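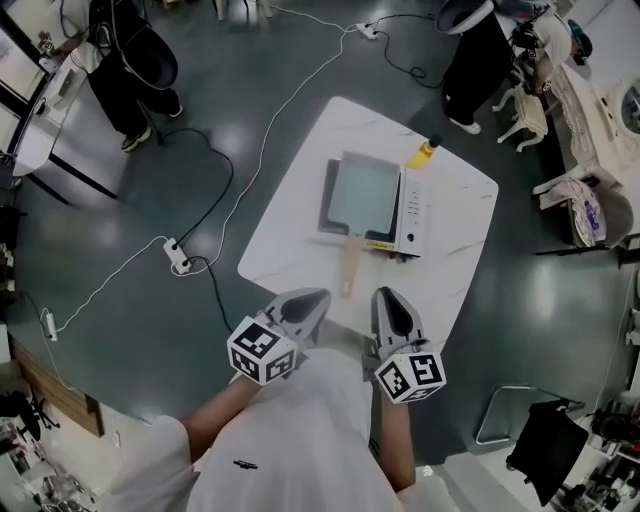
Griddle on the marble-pattern table, knob and buttons on the right side of the base.

Ticket 153 - electric griddle, uneven heat
Opened by: Odette Leblanc, 24 August 2019
Assigned to: Engelbert Ammann

Left half browns slower than the right. Knob set to 400, oil spread thin, same result on two tries. The power strip was swapped for another one - no change.

Engelbert: Please run it empty at 200 for 10 minutes, then try one batch on each side. Don't scrape the coating with metal.
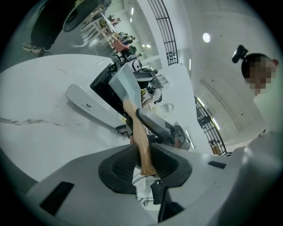 Odette: Done. Left side still slow at 200. I only use the wooden spatula on it and the plastic scraper for cleanup, so the coating should be fine.

Engelbert: Sounds like the heating element. Gaëtan Bodin had the same fault on one in July. Replacement ordered from Bouvier. Status: waiting for part.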